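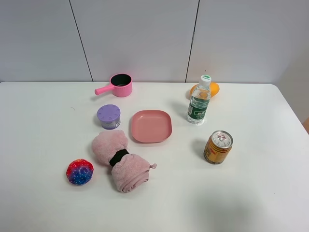 Clearing a table of odds and ends when nothing belongs together

Print this page | E-mail to a friend

Posted in Home and Tidying, 3,306 views

We have a white table in the back room and it fills up with things from all over the house. At the moment there's a toy saucepan, a rolled towel, a tub with a purple lid, a bottle of water, a drink can, an orange and a square pink dish. I put it all away and a day later there is another lot. Sorting it takes me 30 minutes because every item goes to a different room. Is there a quicker way? I don't want to buy a lot of storage.
Posted by kocsis_home, Braldale

Sort by room before you pick anything up to carry. Push the kitchen things to one end, bathroom things to the other and toys in the middle. Then do one trip per room. With your lot that is 3 trips, and the orange and the drinks go together in the first one. Check whether the can has been opened before you tip it on its side in a basket. I did not, and had to wash the basket.

Keep the towel rolled if it has a band round it. It takes up less space on a shelf and you can stand it on end. If it has a loop, a hook on the back of the bathroom door also works.

As for the pink dish, I would leave that on the table. Use it for keys and small change and nothing bigger. When it is full, empty it.
Posted by Esow

Get rid of the table. We did and the stuff went on the stairs instead so maybe don't.
Posted by stadolport381

Agree with Esow about one trip per room. I do mine in the evening after the washing up, when I am going upstairs anyway. Toys go in last as they only come out again in the morning.
Posted by plainshelf

Related items
How to store bath towels in a small cupboard
Getting sticky marks off a white table top
Where do you keep toy kitchen sets?
Fruit bowl or fridge for oranges?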